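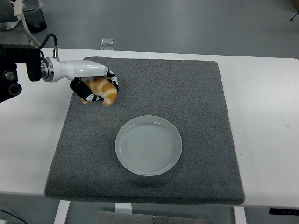

主题：回复：[Plodeda 讨论] 放置阶段的分段标注，结果与一个疑问
时间：二月，晚上 9 点

各位老师、同学好：

谢谢昨天的回信。中文不是我的母语，如果有表达不清楚的地方，请直接指出。先引用原来的问题，再逐条回答。

> 你在上一封信里说，把“移动”和“放置”分成两段训练以后，羊角面包放到盘子里的结果变好了。
> 我有两个问题：
> 1. 分段的边界是人工标的，还是由程序决定的？
> 2. 示范数据一共多少条？Grirach 基线用的是不是同一批数据？
> 我们组用 Gautam 的代码重复过类似的实验，没有看到明显的差别，所以想确认细节。

一、分段的边界

边界是人工标的。标注的规则只有一条：面包到了盘子的上方，手开始向下的那一帧，算作放置段的第一帧。在这之前，面包已经被两根手指夹住，但是还在灰色垫子的上方，盘子在它的斜前方，这些帧都属于移动段。

我也试过用末端高度的阈值自动切分，可是抓取以后抬起的高度每次不一样，切出来的边界不稳定，所以放弃了。

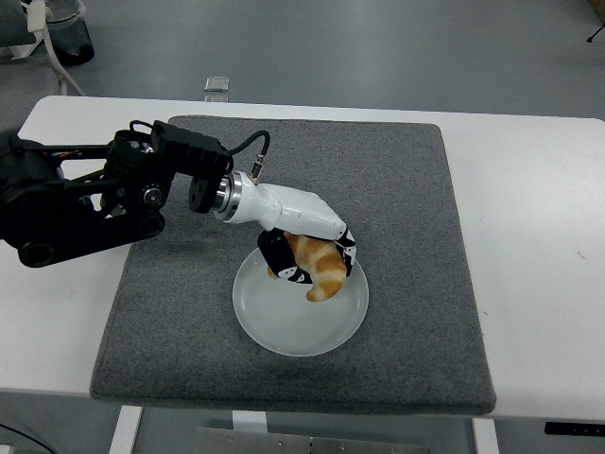

二、数据和基线

示范数据一共 300 条，去掉记录不完整的以后，用于训练的还是同一个列表，Grirach 基线和我们的方法（内部叫 Wonano）读的是同一份文件。测试每种方法做 60 次，盘子的位置在垫子上随机改变。

Grirach 基线成功 41 次，Wonano 成功 52 次。成功的定义是：松开手指以后，面包整个在盘子里面，没有搭在盘沿上。

失败的 8 次都是松手太早，面包落在盘沿，没有一次是因为移动段走错了方向。我认为分段主要改善了移动的部分，对松手的时机帮助不大。

三、关于 Gautam 的代码

我读了一遍，它默认把两段的损失加在一起平均。移动段的帧数比放置段多得多，平均以后放置段的作用就很小了。建议你们先把两段的损失分开归一化，再比较一次。这一点我还没有在你们的设置上验证过，只是猜测。

我的疑问是：有没有人在松手的判断上用过触觉或者电流的信号？我们现在只用图像，手指靠近盘面的时候，面包的下边缘常常被手指挡住，模型很难知道它离盘子还有多远。

标注的说明文档我可以整理后发到列表里，需要的人请回信。

此致
敬礼

Wonano 小组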